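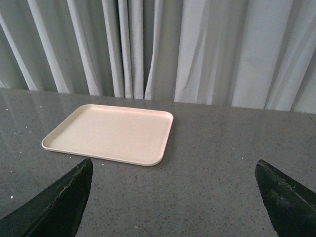 Re: wrist views, second arm

Quick one before the Monday call. Retrained on both wrist cams, 200 demos each task, Urnier weights as the start. Mug task better than with one cam, tray only task no diffrence I can see. Numbers in the sheet, tab 9.

Chiamaka Etim wrote:
> Does the waiting arm's view help at all, or just
> slow the training down? Arkton lot say drop it.

Helps when the other arm is in shot, is my reading. Going to rerun with 100 to be sure. Wouldnt drop it yet.
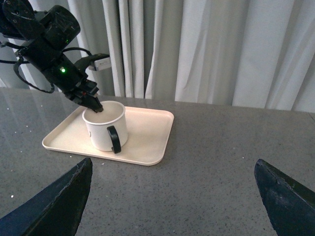 Waiting arm's wrist cam, other gripper at the mug

Can someone free up the Filtlow box tonight? Need it til morning.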